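# Fironton mesh nebulizer, after one winter and one summer

Review by Kerstin Lindqvist, 28 December 2024

I have had asthma from childhood and a second lung condition for five years, so I inhale medicine through a nebulizer every morning and every evening. My old one was a compressor model, the heavy kind with a hose. In March it became very loud, and I bought the Fironton. I paid 2917 kronor for it, with my own money.

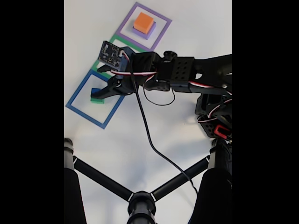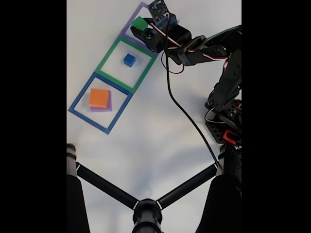

The Fironton is a mesh nebulizer. It has no hose and no compressor, and the whole device fits in my hand. You fill the cup, close the lid, press the button and breathe. My usual dose takes six or seven minutes. With the compressor it was nearer to fifteen, and I could not hear the radio.

The silence is what I like the most. I can use it at night without waking my husband. On the train to my sister I have also used it two times, and people looked at me less than I had feared.

## Battery

The maker promises up to 3 hours on one charge. I have not measured this with a clock, but I charge it once a week and it has never stopped during a treatment. The charging port is under a small rubber cover, which is stiff. If you have weak fingers, ask to try the cover in the shop before you pay.

## Cleaning

This part needs patience. After each use you must rinse the cup and let it dry in the air. Once a week I boil the mouthpiece and the mask, but the mesh part must never be boiled. The manual says this on page four in quite small letters, and I wish it was printed on the device itself.

The mesh can become blocked. It happened to me in the first month, when I was in a hurry and put the cup away with some salt solution in it. The mist became thin and the treatment took twice the time. I ran it with distilled water, as the manual advises, and afterwards it worked as before. Please don't touch the mesh with a cotton stick. My friend Sixten Lundgren did this with his and had to buy a new part.

## What comes in the box

- the device and one medicine cup
- one mouthpiece
- two masks, adult and child
- a charging cable, without the wall plug
- a cloth bag that is too small when the mask is attached

A spare mesh costs almost a third of the price of the whole nebulizer. I find this too much. For the bag I use an old toiletry case.

## Compared with the Nukular

Before buying I borrowed the Nukular from my lung clinic for two weeks. It costs 3354 kronor and has a display which shows the remaining time. The mist felt the same to me. It is heavier in the front, and my wrist became tired when I held it. Its lid is easier to open, I must admit.

## Who it is for

Ask your doctor or nurse before you change the type of nebulizer. Not every medicine is suitable for a mesh, and one of my former ones was too thick for it. For a person who takes a thin solution daily and travels a little, I can recommend the Fironton. If you know that you will forget the rinsing, stay with a compressor.

I give it four stars. The fifth one I keep for the day when they sell the mesh cheaper.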